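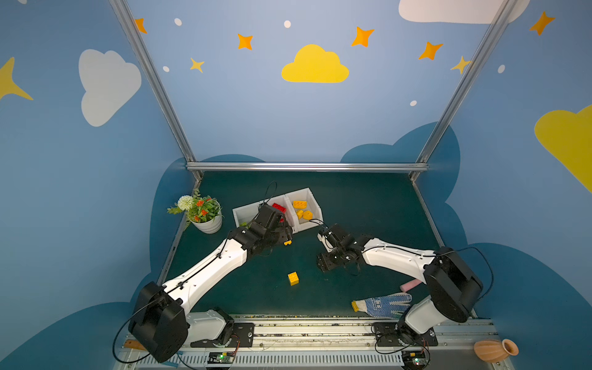 A student once objected that sorting is what people do when they are avoiding work, and that a whole chapter on it was asking a lot. The objection was raised in the second week of a course on household and small-office management, and it got a laugh, and it deserves an answer before we go any further.

Previous Contents Next Glossary Index

Chapter 3
Putting Things in Groups

Some sorting is exactly what the student said it was. Anyone who has faced a tax form and found themselves arranging the pencils by length will know the feeling. But a good deal of it is work that somebody has to do before anything else can happen. A mail room that does not sort is a pile of mail. A kitchen that does not sort is a place where the cinnamon is bought four times.

The trouble starts with the question of what goes with what. Most people believe they have a system. Ask them to explain it to a visitor and the system turns out to have a great many exceptions, most of them in one drawer. The drawer contains batteries of unknown health, a key, birthday candles, and the manual for a toaster that left the house years ago. Its owner can usually find anything in it. The owner's family cannot, and this is the difference between a habit and a system.

Consider the Vadau Hardware Store, which we will visit several times in this book. When it opened, the store kept its small stock in 70 bins along one wall, and the bins were labeled by supplier. This suited the person who paid the invoices. It did not suit customers, who came in wanting a hinge and had no opinion on where the hinge had come from. They wandered. They asked at the counter. Some bought the wrong hinge out of politeness and brought it back in August.

The store then regrouped everything by use: hinges with hinges, hooks with hooks. Customers were happier and the person who paid the invoices was not. There were also new arguments. Does a hook with a hinge in it go with the hooks or the hinges? The store settled this by putting it in both places, and for a while each clerk believed the other bin was a mistake and kept emptying it.

Two ideas come out of the Vadau case, and they will be with us for the rest of the chapter.

The first is that a group is made for a user. A bin labeled by supplier is a perfectly sound bin if you are the one writing the checks. Before choosing labels, write down who will be looking, what they will be looking for, and how much patience they can be expected to have. Assume less patience than they claim.

The second is that every set of groups leaves something over. You may call the leftovers "other," "general," or "miscellaneous," depending on how formal the office is. A small leftover group is healthy. A large one is a sign that the labels were chosen before anyone looked at the contents – a common fault, and one the author has committed with a label maker in hand. In Section 3.2 we look at the files of the Grarnero Housing Office, where the folder marked "General" grew to 47 pages while the folder marked "Correspondence (Formal)" held a single holiday card.

Section 3.3 takes up the matter of size. With 2 groups, almost anyone can sort quickly, and the groups will be nearly useless. With too many, each object gets a home of its own and you have built a list. The right number lies somewhere in between, and we will spend some time on how to find it without holding a meeting.

Before you read on

Choose one drawer, shelf, or folder that you use every week. Empty it onto a table and sort the contents for yourself. Then sort them again for a houseguest who has never seen them. Keep notes on which items moved, and on any item you put back without being able to say what it is. You will need the notes for Section 3.1, and possibly a larger wastebasket.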